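Handheld Hours: An Open Day at Mesteck

A side door, a corridor, coffee in paper cups. Then the big room, and a low hum of people trying not to trip over things. Mesteck opens its workshop to visitors once a year and the sign-up list closed at 400 names. I got in on the second slot, after lunch, still holding half a sandwich.

First stop, the Pavik table. Pavik is the project everyone had come for, or at least everyone in my group. Snack bags, a clear plastic box, a pair of grippers you hold in your own two hands. No robot doing the work at this one. A person does it, and the recordings go to the robot later. 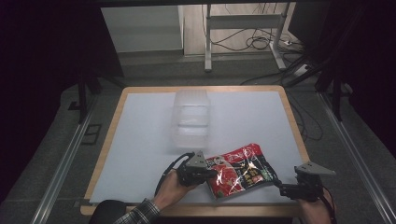 Stanisława Kołodziej
Staff writer, workshops and automation

Why bags? I asked that before my coat was off. Anneliese Frerichs runs the sessions and has clearly had the question before. "Boxes are polite," she said. "A bag changes shape every time you touch it. You grab a corner and the corner isn't there any more."

She has a point. Foil film, air inside, chips that shift about. Squeeze too hard and you've got crumbs. Too soft and it slides right out. People sort this out at age 2 or so and never think about it again. Machines need to be shown, over and over, and the showing is what Pavik is about.

A session goes like this. Fifteen minutes at the table, then a break, then again. Same task, different bag, different starting spot. Frerichs wants variety and she wants mistakes too. A fumble that gets fixed is worth keeping, she says. A fumble that ends with the bag on the carpet gets kept too, in another folder.

I had a go. Of course I had a go. The grips are bulkier than they look, and the jaws close a good way out in front of where your fingers think they are. My first try, I missed altogether. Second try I got hold of a bag and then forgot which way was open. Somebody behind me laughed, quite loudly. Fair enough.

What gets you is the wrist. After a few minutes you stop thinking about jaws and start thinking about angles, how far you can tip a thing before your elbow is up by your ear. Ashraf Benmoussa, who has done more of these sessions than anyone in the building, stands almost still. Small moves, no hurry. He told me he practised at home with kitchen tongs and a bag of rice, which his kids found hilarous.

"You learn to leave the bag alone," he said. "Pick it up where it wants to be picked up. Then wait a second."

On the gripper itself there's plenty to look at, if you like that sort of thing, and I do. Gray plate up top, flat black links below it, little brass pivots. When the fingers come together the links swing like the arms on an old desk lamp. Régis Gaillard designed the current version and was happy to talk screws for as long as I let him. The last model had a habit of working loose. This one, he says, has been through December without a single rattle. He knocked on the nearest bit of wood when he said it. 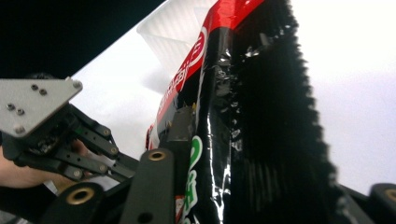 Paper, Film and Other Trouble

Bags are hard. Flat stuff is worse, according to Takumi Imai, and he should know, he's been on flat stuff since the project started.

A sheet has no handle. It bends where you didn't ask it to, and from most angles a pale sheet on a pale surface has hardly any edge to aim for. The trick, Imai says, is to let it curve. Fight the bend and you get a crease. Go along with it and the sheet does part of the job for you, it stiffens up along the curve and you can move it.

He talked while people shuffled past to get to the drinks. Light matters. Even light is kind to the eye but it hides folds, and a fold is often the only clue to where the material is going next. The team argues about this a lot, he said. Gaillard wants a lamp from the side. Frerichs wants the lighting you'd get in any normal room, because that's where the thing will have to work. 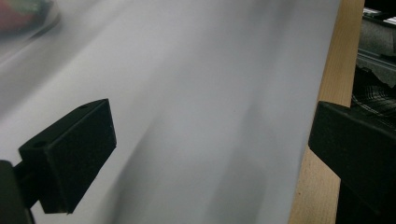 Imai is on Frerichs's side, for what it's worth, though he'd like the lamp on bad days.

And the pads. Too smooth and a sheet slips, too grippy and it won't let go when you open up. They went through 13 pad materials before settling on one, and he isn't sure they've settled. Fustard, the supplier, keeps sending samples. There's a drawer full. I was shown the drawer.

Next door, the Tahiri demo, which I mostly missed. A small arm sorting bottle caps, a big crowd, a lot of phones in the air. I saw the back of a tall man's head and heard clapping. It runs again in the morning slot next time, they said, so go early if you can.

Back at the Pavik table the questions had got better. A girl of maybe ten wanted to know if the robot gets to eat the chips. Frerichs said no. A retired machinist asked about wear on the pivots and got Gaillard for the rest of the afternoon, poor man, or lucky man, they both looked pleased. Someone else asked when it would be able to unpack a whole grocery order. Benmoussa just smiled and handed over the grippers.

I went round once more before teh doors closed. Got a bag up on the third attempt and held it there, feeling very clever, until Frerichs asked me to put it down again slowly.

Visits to the workshop are free but you do need to book. Wear flat shoes.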